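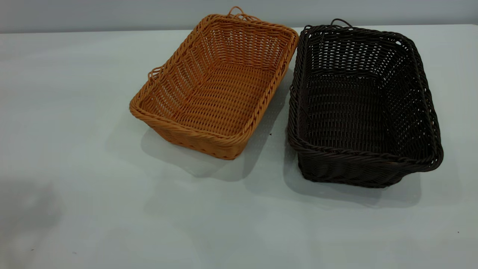

Course handout 6: Budgeting a tabletop manipulation cell

Instructor: Parviz Asadi
Clolach Technical College, Automation Planning

Read before the February planning session. Bring a draft of the worksheet in section 8. Prices in this handout are for planning practice and are in dollars, before tax and freight.

1. Scope

A tabletop cell is one arm, one work surface, one or more fixed cameras, the control computer, and the objects to be handled. The handout covers buying and planning for such a cell. It does not cover safety assessment, which is handout 7, or arm selection by reach and payload, which was handout 4.

The assumed buyer is a small lab or a pilot group inside a plant. The assumed task is pick, move and place with household containers. Sorting between two containers is the running case.

2. Cost lines

Divide the budget into capital, consumable and recurring lines. Students tend to write down the arm, the gripper and the computer and stop there. The lines most often missing from drafts are these:

Work surface and its leveling
Background panel or painted wall behind the surface
Lighting and diffusers
Camera mounts, clamps and spare cables
Handled objects, with duplicates
Storage for handled objects
Operator hours for resets
Calibration time after any move of a camera

None of these is large alone. In the Melholm pilot used in the lectures, they came to more than the gripper. The pilot had entered them under "miscellaneous," and the line was spent before the first full month of work.

3. Handled objects as a budget item

Treat handled objects as tooling. They wear, they go missing, and they decide what the cell can be tested on. A cell bought for rigid boxes gives poor information about anything with an open weave or a soft edge.

Woven baskets are the standard object for this course. A rectangular basket in a flat synthetic weave, with a twisted rim and small loop handles at the ends, tests several things at a low price:

The rim is thicker than the wall. Finger opening has to be chosen for the rim, and grip force for what the wall will stand.

The loops offer a second grasp. A loop is a narrow target and calls for better pose estimation than the rim does.

The weave has gaps. Depth readings through gaps return the table or the background instead of the wall. Allow time for filtering when estimating the software work.

The walls slope. On a shallow tray the fingers approach from above with room to spare. On a deeper basket with steep walls the wrist may come near the opposite rim.

For the running case, buy one shallow basket in a light color and one deeper basket in a dark color. The pair gives a difference in height and a difference in color with the construction held the same. Orange-tan and very dark brown work well on a light gray surface. The dark one exposes problems in camera exposure early: the inside of a near-black basket under overhead light can lose the floor weave, and a setting that recovers it may wash out the light rim next to it.

Buy both from the same batch. Baskets sold under one size can differ at the corners and in handle shape from batch to batch, and a replacement bought later is a new object as far as the test record goes. For each basket in use, hold one sealed duplicate.

4. Surface and background

Specify a matte top in a pale neutral color. Gloss produces highlights that move with the arm. A very slight sheen can be accepted if the lights are fixed and diffuse.

The wall behind the surface should be plain and should differ from the top in tone, so that the back edge of the table can be found in the camera view. A slightly darker, cooler gray is enough. Painting is cheaper than a panel if the cell will stay where it is for more than one budget year.

Shadows belong in the lighting line. Two containers placed close together produce soft shadows that approach each other across the gap, and segmentation may join them to the objects. Adding a second diffuser costs less than the engineering hours spent tuning around the problem. Include it in the first order.

Crumbs and specks on a pale top are visible to the camera. Enter cleaning cloths as a consumable and five minutes per shift as labor.

5. Cameras and mounts

Put the money into the mount before the sensor. A middle-grade camera on a stiff mount gives usable records for the life of the cell. A better camera on a light stand has to be recalibrated every time someone leans on the bench.

Check sight lines on paper before ordering. With one fixed camera, a container set at an angle hides one of its own handles. If the task requires knowing where both side handles are, plan a second view. If the task uses only the rim, one view may do, and the second camera can move to the deferred list.

6. Worked case: the Wragg quotation

Wragg quoted a complete bench package for the running case. The instructor's reading of the quotation follows.

Mount and clamp set: 800. Accept. The set is stiff, and the clamps fit tops up to the thickness specified in handout 4.

Basket set: 80 for the lot, mixed batches. Decline. Ask for one batch at the same price, or buy the baskets separately at retail.

Diffuser: listed as optional. Move to required.

Lead time: 14 weeks on the gripper fingers, stock on all else. The finger lead time sets the schedule. Order fingers first and in duplicate, and release the rest of the order so that it arrives together.

Support: first year included, later years priced on request. Get the later price in writing before signing. A support line marked "on request" should be carried in the budget as unresolved — it may not be left at zero.

The competing offer, from Zustitz, was lower in total but left out fingers and mounts. Once those were added back, the two offers were close enough that delivery decided the matter. Always rebuild competing offers on one list of lines before comparing totals.

7. Planning labor

Reset labor is the recurring cost most often underestimated. Each trial ends with containers moved, and someone has to put them back at a known pose or at a deliberately varied one. Both take time. The varied pose takes more, as it has to be drawn from a list and recorded.

Estimate reset labor as follows. Time six resets by hand with the real objects on the real surface. Drop the fastest. Take the mean of the remaining five, and multiply by planned trials per shift. Add the recording time per trial separately. Do not use the supplier's cycle time as a stand-in; it covers arm motion only.

Starting poses should be stated in the plan. Side by side with parallel axes is the easy condition. Angled toward each other, with the far ends close and the near ends apart, is harder for the far pair of handles, where finger clearance is smallest. Decide in advance what share of trials goes to each condition. That share changes labor, and through labor it changes the annual figure.

Begin with empty containers. Contents are a separate phase with their own object list, duplicates and reset times. Drafts that combine the two phases in one line will be returned.

8. Worksheet

Complete all entries. "None" is an acceptable entry if it is explained.

a. Task in one sentence
b. Objects, with size, color, batch and number of duplicates
c. Surface finish and color
d. Background finish and color
e. Lights and diffusers
f. Cameras, mounts and sight line sketch
g. Gripper fingers: opening required at rim, opening required at loop
h. Longest lead time and the item that causes it
i. Reset time, measured, with the raw readings attached
j. Support cost for each year of service
k. Deferred items, each with the condition that would bring it back

Entry g is to be measured from the object with calipers. Catalog dimensions for woven goods are given at the outer rim and say nothing of the rim's thickness. Calipers and the course baskets are signed out at the bench store until 4 p.m.

9. Reading

Handout 4, the tables on finger opening and wrist clearance. Handout 5, the section on deferred purchases. The Melholm budget sheets are in the course folder in both the original and the corrected form; compare the "miscellaneous" line in the two.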